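**Tellstead kitchen grants – progress note to Plorier, July**

Ruth Restrepo asked for a shorter report this time, so I have left out the partner statements and the quotes from the launch. The budget sheet is attached separately.

We have now paid out 827 grants for home cooking supplies. Plorier's target for the full term is 2000. On paper we are a little behind, and I don't think the pace is the real problem. Our follow-up calls ask whether people "cook at home more often than before," and almost everyone says yes. I would say yes too, if the person on the phone had just paid for my groceries.

Kelemen built the survey and is happy with it. I have told them twice that I would like a question with a harder edge, such as what the household ate last night. They say that would lower the response rate. Maybe it would, but I would take fewer answers I could believe over the pile we have.

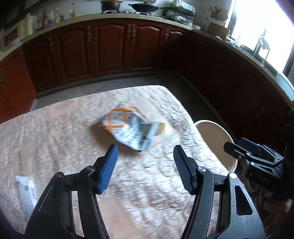

The Proltside households look different from the rest, and I would be careful with that as well. Their take-out spending went down in the first 2 months. The local bus route was also cut in that period, and the nearest take-out places are on the far side of it. Kelemen's draft credits the grant with the whole drop. I have asked for that paragraph to come out before anyone prints it.

The recipe cards are hard to defend. They cost more than planned, they arrived late, and four of the recipes call for an oven temperature without saying how long to leave the dish in. A corrected set has been quoted. I have not approved it – I'd like to know first if people are using the cards at all.

What I need from Plorier:

- a yes or no on changing the survey before the next round of calls
- permission to hold the card money until we have an answer on use
- the old Tellstead spending figures, which we were promised in the spring

Payments will continue as normal while these are open.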